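Wurgate Questions the "Fits Any Kitchen" Dish Rack

New buyer's guide from the Murner test kitchen takes a hard look at a product most people pick up without thinking

Wurgate, the housewares retailer, today released its guide to countertop dish racks, and it does not recommend that most households buy a new one. The guide follows a review of the claims printed on packaging and product pages in a category where nearly every rack is said to dry faster, hold more and take up less room than the one before it.

"We sell these things, and we still have trouble believing the boxes," the company said in a statement. "A rack is bent wire with a coating on it. When the copy starts talking about airflow engineering, we would like to see the airflow."

Wurgate collected 3,450 comments from customers who had bought a dish rack through its stores or website. Of those, 1,282 mentioned plates that would not stay upright, bowls that slid together, or mugs that had nowhere sensible to go. Only 268 mentioned drying speed at all, good or bad. The company cautions that people who leave comments are often people with a complaint, and that the numbers should not be read as a failure rate.

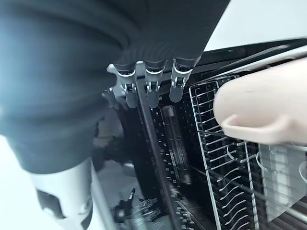

MURNER, April. The guide gives most of its space to plain wire racks, the kind with a grid for a side wall and rows of short, evenly spaced tines. Wurgate's view is that the spacing of the tines matters more than anything else on the label, and that it is almost never printed there. Thin dinner plates will stand in nearly any rack. Deep bowls and heavy stoneware are another story, and shoppers are advised to carry a bowl from home into the store and try it. Staff have been told to expect this.

The coating gets a skeptical page of its own. Several suppliers describe their finish as permanent. Wurgate asked what that meant and received no answer it was willing to print. The guide suggests looking closely at the tips of the tines and the places where wires cross, and passing over any rack that already shows a chip or a rough spot.

Two lines are covered by name. The Odik rack is described as "fine, and priced as if it were better than fine." The Dumitrescu rack is said to hold bowls well, though Wurgate found its claim to replace a dishwasher "hard to take seriously in a home with more than two people."

On folding racks, over-the-sink racks and racks with a built-in drip spout, the guide reserves judgment. Wurgate says it has not used them long enough to say anything worth reading.

Customers whose present rack is sound are told to wash it, turn it around and keep using it.

The guide runs to 45 pages and is free at all Wurgate stores and on the company's website. Print copies are limited. Suppliers who disagree with its findings may write to the Murner office, and replies will be added to the online edition.

About Wurgate
Wurgate sells kitchen and laundry goods through its own stores and online. Its test kitchen is in Murner.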